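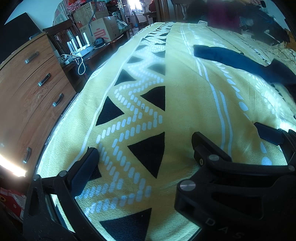

*Page last changed: October, 4:10 p.m.*

# Radetti pattern books go to the Mestby textile archive

The Mestby textile archive has taken in the design papers of the Radetti weaving mill, which made blankets, upholstery cloth and curtain fabric at Garkthorpe until the looms were sold. The papers consist of 6 bound pattern books, 398 loose point papers and a box of correspondence with outside designers. They had been kept by the family of the mill's last manager, Dariusz Wieczorek.

A point paper is a squared sheet on which each square stands for one crossing of warp and weft. Most of the Radetti sheets are painted in gouache and carry a loom number, a yarn count and the initials of the person who drew the draft. Where a design went into production, the sheet is stamped on the back. Unstamped sheets were either rejected at the sample stage or held over for a later season, and the books do not say which.

The mill employed no staff designer in its first years and bought its patterns from agents. That changed when Chantal Girard was hired from the Lévesque studio, where she had drawn carpets and printed furnishing cloth. Her initials are on most of the blanket drafts in the third and fourth books. She worked mainly with narrow repeats that could be woven on the older looms without changing the harness, and she kept each design to 2 weft colors wherever the sales office would allow it.

Correspondence in the box shows that several patterns sold under the Radetti name were supplied by Lévesque under license. The terms varied. Some letters give the mill full rights to a pattern for a single fee, while others limit it to blankets and exclude cloth sold by the yard. This matters to collectors, as the same pattern can turn up with either firm's label. Rhodri Gough, who cataloged the papers for Mestby, advises checking the selvage before relying on a label. Garkthorpe cloth has a doubled outer warp thread on both sides, and the Lévesque cloth he has examined does not.

The catalog has 699 entries. Each entry records the sheet size, repeat, colors, initials and any stamp, with a cross-reference to the order letters where one exists. Dates are given only when written on the sheet itself. Earlier lists circulated among dealers assigned dates by style, and Gough has left these out.

Conservation work is being carried out by Pendo Urio. The bindings of the first two books have failed along the spine, and the leaves will be stored flat in folders in their original order. Flaking paint on the loose sheets is being consolidated before any scanning is done. The correspondence is in good condition and can be read now.

Readers may consult the catalog at the archive desk. The loose sheets can be ordered one folder at a time, and the third and fourth books are available by appointment. The remaining books are closed until the repairs are finished. Requests for reproduction should go to Jaxon Bergeron in the rights office and should quote the catalog entry number. Patterns licensed from Lévesque need separate clearance.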